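Clesbridge Library Acoustic Improvement Project
Progress report to the Howlader Fund
May 16, 2023

Summary
Work on the ground floor is complete except for the reading room ceiling. The upper floor is on schedule. Spending is within the approved budget, and no change to the grant terms is requested.

Work completed since February
Durik finished the wall panels in the main hall and the two study rooms. Of the 17 panels in the original order, 13 are installed. The other four are held in storage until the ceiling grid is signed off. Door seals were replaced on all study rooms and the staff office.

Measurements
Reverberation time was measured before and after installation, with the rooms unoccupied. The main hall now meets the target in the mid and high bands. The low band remains above target and will be measured again after the ceiling work. Background noise from the air handling unit was not part of this stage.

Floor covering
Hollance supplied 800 square feet of carpet for the ground floor. Seams at the two hall entrances were relaid at the supplier's cost. The invoice has been paid less the agreed retention, to be released after the final inspection.

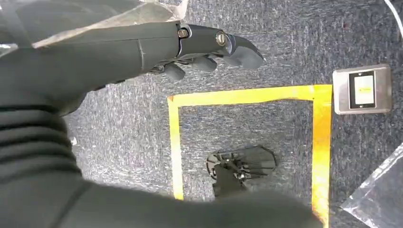 Open items
Ceiling grid: revised drawings received, approval pending.
Study room 2: one door closer to be adjusted.
Upper floor: delivery of underlay confirmed, 8 rolls.

Next report
The next report will cover the ceiling work and the repeat low-band measurements.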